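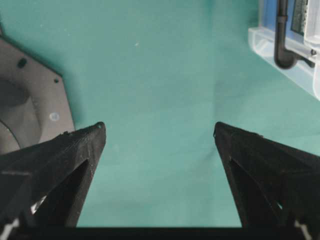
Same fault on my line, and I was told it was my wiring as well. I had the wiring checked, the wiring was fine, and the Clomano still drops every evening. So please don't close this one as "customer premises" until somebody has looked at the firmware.

Fair comment, and noted on the ticket. I'm not convinced it's the firmware either, but I'm less convinced by the wiring story than I was.

Ticket 779
Product: Clomano home router, supplied with Plustach broadband
Status: open, waiting on Plustach
Fault: connection lost in the evening, comes back by itself

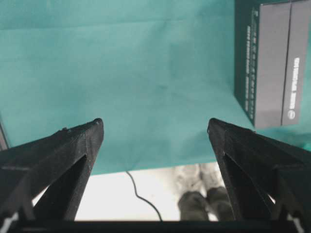
Martin Aldous
Second-line support, Seixas

What we've been told so far. The customer says the internet goes off at 9 pm and returns a few minutes later. Plustach says there is no fault on the line. Both of these can be true, though Plustach tends to say it before running the test. I asked for the test results and got a sentence telling me the test was passed.

First check: restarted the router. It worked for the rest of the evening, then dropped the next night. I don't count a restart as a fix and I've taken it off the list of things tried, where first line had it marked as "resolved".

Second check: swapped the power supply. No change.

Third check: turned off the wireless and ran a laptop on a cable. It dropped at the same time, so we can stop talking about thick walls, the microwave and next door's channel.

Fourth check: saved the router's own log. There are nearly 700 entries for one evening, most of them the same line repeated, "session ended by remote". Remote means the other end.

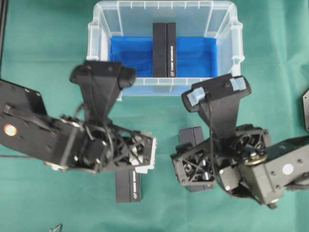

I put that to Plustach and they replied that the wording in the log is "not reliable". Possibly. If so I'd like to know which parts of it are, as they quoted the same log to us when they were blaming the customer's cable.

Moved the customer to a spare Zodau router with the same login. It dropped too, at the same time of night. I can't square that with a Clomano firmware bug, whatever the forum thinks. The firmware notes do mention "improved stability", but they say that for every version and I've yet to see a before and after.

Customer has asked for a refund on the router. I've advised waiting, as a new one will most likely do the same.

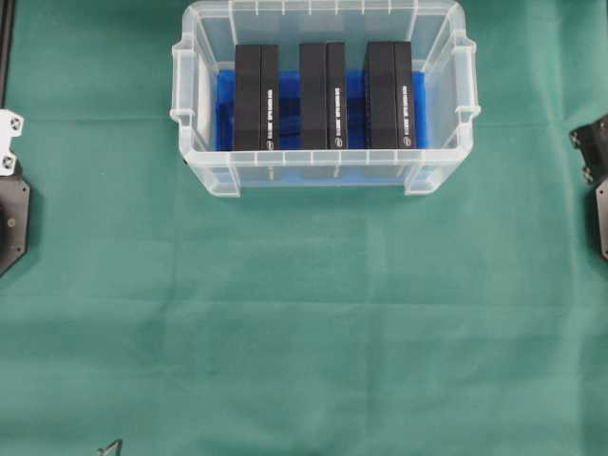
Last updated: December, by second-line support

Plustach now say they renewed logins on a timer during "planned work" and that the timer has been changed. They haven't said when the work began. The line stayed up for 2 evenings after their message, which is encouraging but it has managed that before.

Leaving the ticket open. Customer to keep the Zodau plugged in for now and send the log if it drops again. To the reader above with the same fault: ask Plustach whether your login was on the timer, and get the answer in writing.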